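Open Day at the Okarlow Returns House

I have lived for many years not far from the Okarlow building and I always believed it was a normal warehouse, with new goods coming in and parcels going out. When the leaflet for the open day came through our door, I learned that most of the work there goes the other way. Shops and private people send things back, and somebody has to look at them, sort them and decide where they go next. This interested me more than I expected, so I put my name on the list.

We were 17 visitors in our group. Our guide was Kirstin Guthrie, who has worked in the building for 13 years and speaks quickly, so I did not catch every word. She gave us yellow vests at the door and asked us to stay behind the painted line on the floor. The first hall was for large goods. I saw lamps from Biletti, garden chairs and a long row of suitcases which, she told us, had all come back from one single shop.

The second hall I liked much better. Small things are sorted there, and they arrive mixed together exactly as they were taken from the shelves. Kirstin calls these bins "the mixed blues". On a good day the hall empties 60 of them, and in the weeks after Christmas even more. Soft toys and tissue packs go quite fast, but a medicine box must go to a separate desk, where the date and the seal are checked. 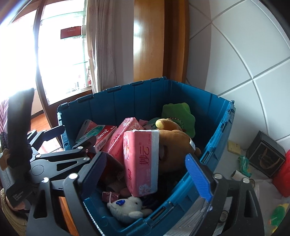 Okarlow Neighbours' Letter, Issue 17

I stayed a long time at one of the blue bins. The pink tissue packs had flowers printed on them and dark red Chinese writing, and I thought they were too pretty for such a simple product. Beside them was a box of Tylenol, a name I knew only from films. A big brown plush toy was lying among all this, and in the corner a small white one on its side. My daughter would have taken the white one home immediately.

At the medicine desk we met Toon Maes. He explained that a box with a damaged seal is never sold again, even when the tablets inside are perfect. One lady from our group found this a waste and they discussed it for a while, very politely – I think neither of them changed opinion. Toys have their own table. The seams are checked by hand and then the labels, and the good ones are packed in cartons for the Vullumano shops.

After the tour there was coffee and a plum cake in the canteen. The coffee was weak but the cake was excellent, and I had two pieces. I asked Kirstin what happens with toys which have lost their label. They are kept on a shelf for one month, she answered, and those from September were just being cleared.

The next open day will be in spring. Places must be booked at the gate office, and I advise you to wear warm shoes, as the floor of the first hall is very cold.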